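Deltonville, March 8, 2021

# Daylight and Flooring in a Partitioned Study Room

## 1. Purpose

The report covers the second part of the interior surfaces module. The task was to survey one room with a glass partition, record the condition of its floor, and propose a maintenance plan that a building manager could follow without specialist help. The room belongs to the Lévesque building and is used for group work. Furniture was left out of the survey, as was the ceiling, which another group has covered.

## 2. Method

The floor was divided into 11 strips running parallel to the partition. Each strip was inspected twice, once with the ceiling lights on and once with daylight only. Light level was measured at floor height with a Zumwood meter borrowed from the department. The meter was placed flat and left for one minute before each reading.

Joints between planks were checked with a feeler gauge. A joint was recorded as open if the thinnest blade entered without force. Surface wear was graded by eye on a four-step scale, from no visible wear to finish fully removed. Both authors graded every strip separately and the lower grade was kept where the two differed.

The plank direction was noted first, as it affects how dirt travels and how a mop should be drawn across the floor.
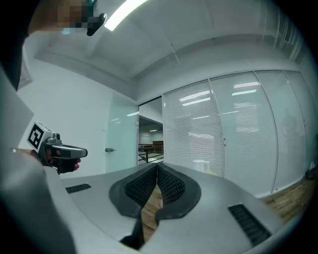 *Figure 1. Light brown wooden floor and plank seams by the glass partition.*

## 3. Results

### 3.1 Light

With the ceiling lights on, the mean reading was 470 lux. With daylight only it fell to 203 lux. The readings dropped steadily with distance from the window, and the partition itself caused only a small further loss. We had expected a larger one. The glass had been cleaned the previous week, so the figure is probably a best case.

### 3.2 Floor

Wear was heaviest in the strip nearest the door, which was graded at step three. The strips beside the partition were graded at step one or two. No strip reached step four.

Open joints were found in the door strip and in the two strips next to the radiator. The blade passed freely in the radiator strips, and fine grit was lifted out with it. Joints elsewhere were closed. The survey was made during the heating season and the gaps may be narrower in summer.

## 4. Maintenance plan

- Dry sweep along the planks before any wet cleaning.
- Use a well-wrung mop. Standing water should not be left on the radiator strips.
- Clean the glass before the floor.
- Place a mat at the door.
- Recheck the open joints in April with the same feeler gauge.

Refinishing of the whole floor is not recommended at present. A local repair to the door strip with Drestolero floor oil would be enough, provided that a test patch is made first and the colour compared after drying.

## 5. Limits of the survey

Only one room was studied. The wear scale depends on the person grading, and the two authors disagreed on three strips. Daylight readings were taken under thin cloud within a single afternoon. Moisture content was not measured, as the department's probe was out for calibration. The strip numbers and raw readings are given in Appendix A, and the grading sheets in Appendix B.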